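Gripper and wrist camera: frequently asked questions

Maintained by Sihan Cai. Covers the Brarine two-finger gripper on the Arkari arm, as fitted to the mobile units at Gralasville. For base and battery faults, see the separate page.

General

Who is allowed to work on the gripper?

Anyone signed off for level 2 maintenance. Finger changes and cleaning are level 1 and can be done by the operator on shift. Opening the drive housing is level 2 only.

What state must the arm be in before I touch the fingers?

Arm parked, motor power off, key out and in your pocket. The emergency stop alone is not enough. It holds the arm on its brakes but leaves the gripper drive live on units with the older power board.

Which units have the older power board?

Units 2 and 4. Both carry a yellow tag on the rear door. They will be changed over when the boards arrive from Liepiņa.

Fingers

How do I remove a finger?

Drive the gripper to full open before cutting power. Back out the two base screws with the short hex key from the door pocket. Pull the finger straight out of its seat. If it sticks, rock it gently along its length. Do not lever it with a screwdriver; the seat is soft metal and a burr will tilt the next finger.

Are left and right fingers the same part?

No. They are mirrored and marked L and R on the base. An R finger will go into the L seat with some force, and the tips will then cross when the gripper closes.

How tight should the base screws be?

Snug with the short arm of the hex key, then a quarter turn. Use the screws from the kit. Longer screws bottom out and feel tight while the finger is still loose.

When should fingers be replaced?

When the tip surface has a cut you can catch with a fingernail, when the finger flexes visibly under light hand pressure, or at 55 hours of gripping time. The hour count is on the tool page of the controller. Reset it after the change and not before, or the log will assign the hours to the wrong pair.

Should I replace one finger or both?

Both. A worn finger paired with a new one puts the grip off center.

What do I clean them with?

A lint-free cloth, slightly damp with water. Dry them before restoring power. Solvent wipes harden the tip surface. Lint collects in the finger recesses during work with clothing and upholstery; take it out with the soft brush.

Wrist camera

How should the view look after a finger change?

Jog the arm to the check pose over the seat and set the gripper to full open. Both fingers should come up from the bottom of the view and lean slightly toward each other at the tips, with a wide gap between them. Some blur on the lower parts of the fingers is normal, as they are close to the lens. The cloth weave beyond the tips should be readable.
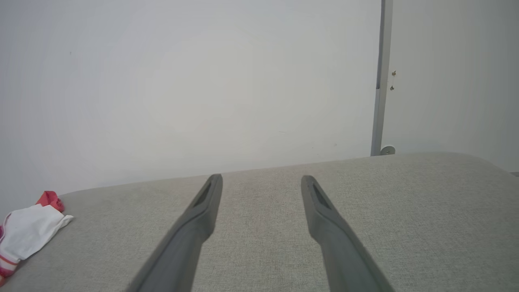

Why does the controller report "zero lost" after a finger change?

The stored closed position belongs to the old pair. Run the homing routine from the tool page with nothing in the grip. It closes the gripper slowly, records the stop, and opens again. If the message returns, check that both fingers are fully seated and run the routine once more. After a second failure, tag the unit and leave it for Dymphna Ó Dálaigh.

Do I need to recalibrate the camera as well?

Only if the camera or its bracket was moved. Changing fingers does not disturb it. If the bracket was knocked, run the board calibration. The result is accepted or rejected by the controller; do not edit the values by hand.

One finger shows higher than the other. Is that a fault?

Usually it means a finger is not fully home in its seat. Cut power, loosen, reseat, tighten. If the difference remains, the bracket has rotated and needs the alignment pin.

The picture is blurred everywhere. What now?

Clean the lens cover with a dry cloth. If that does not help, check the focus ring lock. The ring can creep on units that have run for long periods with a loose lock screw. Focus is set at the check pose and the ring locked again afterward.

The picture drops out when the wrist turns.

Cable. Look for a flattened section where it passes the last joint. There should be a loose loop at the wrist, large enough to take the full turn without pulling on the plug. Replace a damaged cable whole. Splices are not permitted.

Soft goods setup

Which grip setting is used for cloth?

Setting 19. It closes slowly and stops at low force. The general setting closes fast and can pinch seat fabric along with the item.

The gripper picks up the seat cover together with the item.

Check the tool length first. A wrong value sends the tips too deep into the cushion. Replacement fingers from the second batch are slightly longer than the first, and the value must be entered again when changing between batches.

Records

Where do I log the work?

In the unit book, with the finger batch, the hour count before reset, and your initials. Ailsa MacAulay checks the books against the controller logs.

Where are the spares?

Drawer 4 in the tool room. Take the last pair only after telling Sorcha Mac Carthaigh, who places the orders.

Page last changed 28/01/2018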